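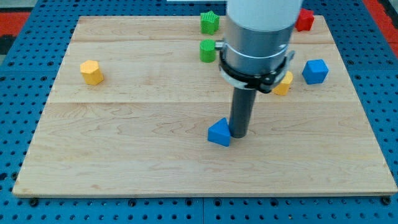

Workshop Tips: Teaching an Arm to Push Blocks

These are the notes we hand to people who come to the Disthorpe workshop to record demonstrations. They cover pushing tasks only, where the arm carries a plain rod and slides shapes across a board. Picking things up is a different page.

Setting up the board

Bolt the board down. Clamps get in the way of the arm, and tape lets go halfway through an afternoon. If your table is perforated, two bolts near the front corners are usually enough for a board of this kind. Put a hand on it and shove before you start. If it moves for you, it will move for the arm.

Wipe the board with a dry cloth at the start of each session. Don't use furniture polish or wax. A polished board lets the blocks slide farther than they did in yesterday's recordings, and the two sets won't match. If a block starts to drag, look at its underside first. A small dent or a bit of glue is the usual cause, and a few strokes on 220-grit paper laid flat will take care of it. Sand the whole face, not one corner.

Light the board from two sides if you can. A single lamp behind the arm throws its shadow right where you need to see the tip.

Setting the rod height

The tip should clear the board by the thickness of a playing card. Slide a card under it in the middle and then near each corner. If the card catches at one corner, shim the board with paper under that side and check again. Don't fix it by raising the whole arm, or the tip will ride up over low shapes at the opposite corner.

Check the bracket screws by hand before every session. A loose bracket lets the rod lean under load, and it leans more when pushing away from the base than toward it. You will see this as a block that keeps drifting to one side for no good reason.

Moving the arm by hand

Hand guiding is good for slow work and for learning what a push feels like. Put the arm in free mode, hold it above the bracket, and walk it through the motion. Keep your fingers off the rod itself. Holding it bends the path a little, and your hand will cover the block in the recording.

Stand to the side. Most people lean over the board without noticing, and then half the take is the back of somebody's head. Vichien Chaiyaporn put a strip of tape on the floor where your toes should stay, and it works.

Driving it by remote

For anything over a few minutes, use the remote. The Leltine controller is the one we keep charged. The left stick moves the tip across the board, and the right stick is turned off for pushing tasks so you can't lift the rod by mistake.

Set the speed limit to 45 percent for your first day. At 80 it's quick enough to knock a tall piece over, and standing pieces up again costs more time than you saved. Once your takes are clean at 45, go up a little at a time.

Make small stick movements and let go between them. Holding the stick over and correcting as you go gives a wobbly path, and a wobbly path is what the arm will learn.

How to push each shape

Cubes: Push on the middle of a face. If the cube starts to turn, back off, move the tip toward the side that is running ahead, and push again.

Triangles: These take the most practice. Push on a flat side and aim through the center of the piece. Pushing at a point just spins it. If you only have a point facing you, go around – it is nearly always faster than trying to nudge it straight.

Cylinders: Short pushes. An upright cylinder rolls around the tip when you come at it off center, and once it is off to one side you have to stop and go around to catch it again.

Hexagons: Treat them like cubes. They are forgiving, and a good choice for your first few takes.

Stars: Put the tip in the notch between two points. It seats there and the star will follow you quite well, even around a gentle curve.

When two blocks are touching and you only want one, come in from the side so the tip slides between them. Pushing the pair and hoping they part rarely works.

Recording takes

Say the instruction out loud before you move, then start. "Push the blue triangle to the yellow hexagon" is plenty. Use the shape and the color both, as a board often has two of the same color on it.

Pause for a full second at the end with the tip clear of the block.

Keep your mistakes if you recovered from them. A take where the block got away and you went back for it is useful. Throw out a take only if something fell off the board, a person reached in, or you forgot what you were supposed to be doing.

Don't reset the blocks to the same places each time. Leave them where the last take ended and pick a new instruction from there. When they have all drifted to one edge, stop recording and scatter them by hand.

Take a break after 45 minutes. Tired drivers cut corners, and it shows in the paths.

The Jaidee set passed 3,000 takes in October, and the ones we had to drop were mostly from the last part of long sessions.

At the end of the day

Park the arm clear of the board and switch it off before you gather the blocks. Store them in the lidded tub, away from the heater, as the wooden ones can swell or crack. Put the controller on its charger and check that the light comes on. Copy your takes to the Utunville drive before you leave, and write your initials and the number of the last take on the sheet by the door.

Updated Fri 2 March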